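15 June 2019
Wai-kit Kong

Start with the night bus. 459 people signed the Meltunbridge petition, most never catch it themselves. Ask the room why they signed. Wait. Let them answer.

Then Feng-yi's story – missed the last one in February, walked home in sleet, wrote to the council next morning. Keep short, she's sitting at the front.

Main point: small towns lose buses a bit at a time. First Sunday evenings go, then the early one, then people buy a car and the numbers look bad. Say this slowly, I rushed it last time.
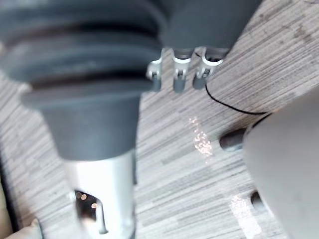
Dark rubber folds, metal shaft.

Next, money. Fare was 40p when Torben moved here, dont get dragged into a debate on inflation. Route 31 pays its way on market days and loses on the rest. Nobody asks the library to make a profit. (pause, drink water)

Shelters – Hsieh Road has no seat, no light, timetable out of date. Cheap to fix. Yi-chun has the letter if anyone wants to sign, back table by the tea urn.

If time: the 59 and the school run. If not, skip straight to the ask.

The ask. One trip a week by bus. Write down when it's late. Send it to Ka-ming, not to me, I lose things. Next meeting same room, check teh door code first.

Questions. Parking will come up. Say we're not agianst cars, move on. Thank Feng-yi.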